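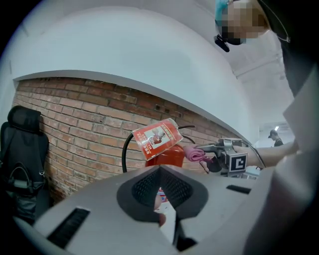 Seven Rungs

June, ten to eight, and I'm on the stairs at Benavides eating toast out of my coat pocket. Promotion talk at eight. Third one. Same suit, different tie.

I've got the book with me. Runesier's Ladder, seven rungs, 164 pages, most of them underlined by me at night. Rung one, want it. Rung two, say it out loud. I said it out loud in the bathroom and my sister banged on the wall.

Rung four is where I keep falling off. Ask for more than you think you're worth. So I've written 954 on my hand, extra per year, before tax. Looked huge at home. Looks like a bus fare now.

Door opens. She's got my file and a cold.

"Sit. So. Where do you see yourself?"

Five years, they mean. I'd learnt an answer. Something with growth in it. What comes out is, "Fliseck." 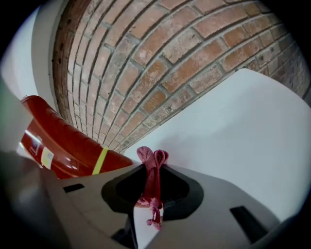

"The Fliseck office? It's a depot. There's a kettle and a river."

"I know. I did a week there in the winter."

She blows her nose. Turns a page. I can hear the lift going up without me.

"You scored 82 on the leadership form. Jirko wanted you for the big account. You'd have a team, you'd have a parking space."

I think about the parking space. I really do, for a good long while, I even picture the car. Then the river, and the man at the depot who whistled while he did the invoices, and how I'd slept all night that week, every night, like somebody had switched me off at the wall.

"Less money," she says.

"How much less?"

She tells me. I look at my hand. The nine has allready gone to a blue smear.

"When would I start?" I say, and she goes looking for a pen.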